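Notas para la charla en Korkonia. Versión de Doaa Ramadan, 22 minutos más preguntas

**Diapositiva 1 – Arranque**

No presentarme otra vez, ya lo hace Magdy. Entrar directa con la frase del folleto de Grunus: «enseñe al robot como enseñaría a un compañero». Pausa. Preguntar en la sala quién ha enseñado algo a un compañero moviéndole los codos.

**Diapositiva 2 – Qué se vende y qué se compra**

- Guiar a mano: agarras el brazo, lo llevas, se graba la trayectoria. Va bien para recorridos. Para apretar una chincheta, tu mano mete fuerzas que luego el robot tiene que producir solo.
- Mando a distancia: el operador no toca nada y tampoco siente nada, salvo que pagues por ello. Aprende a compensar con la vista. ¿Qué hemos grabado entonces, la tarea o las mañas de Adel con los mandos?
- Ir despacio aquí, que en el ensayo me comí la segunda mitad.

**Diapositiva 3 – La tarea del corcho**

Clavar una nota adhesiva en un tablero con chinchetas. Un niño lo hace mientras habla de otra cosa. Para dos pinzas hay que separar una nota, sostenerla plana, sacar una chincheta del montón, orientarla y empujar. Dejar la foto puesta mientras lo cuento. La nota tiene dos chinchetas blancas en las esquinas de arriba; las de colores están en la bandeja gris de la derecha.

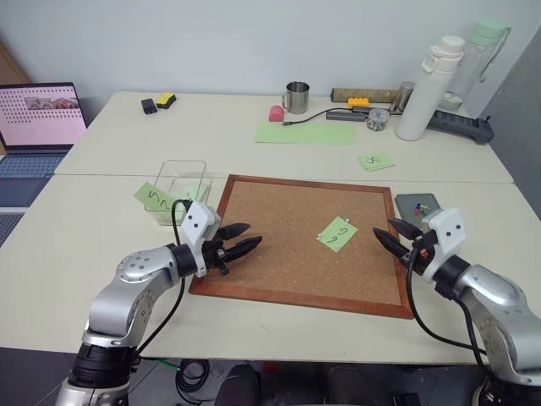
**Diapositiva 4 – Lo que no me creo**

«Con 100 demostraciones basta.» ¿Basta para qué? Para ese tablero, tumbado en esa mesa, con esa luz. Ilham pidió a Vomcombe los intentos descartados y le mandaron un vídeo de los buenos – contarlo sin rencor.

Tampoco me creo los porcentajes de éxito sin saber quién decide que una nota está bien clavada. Si cuelga de una esquina, ¿cuenta?

**Diapositiva 5 – Lo que sí concedo**

Asmaa me va a discutir esto, así que mejor decirlo yo antes: programar a mano el agarre de una chincheta es un suplicio, y mostrarlo ahorra semanas. De acuerdo. Pido que las horas del operador entren en el presupuesto, incluidas las de repetir tomas.

**Diapositiva 6 – Preguntas para el proveedor**

1. ¿Cuántos operadores grabaron, y cuánto tardó en aprender cada uno?
2. ¿Qué pasa si giro el tablero?
3. ¿Puedo ver los fallos seguidos, sin montaje?

Si sobran 3 minutos, el caso Abdelaziz. Si no, turno de preguntas y dejar esta diapositiva en pantalla.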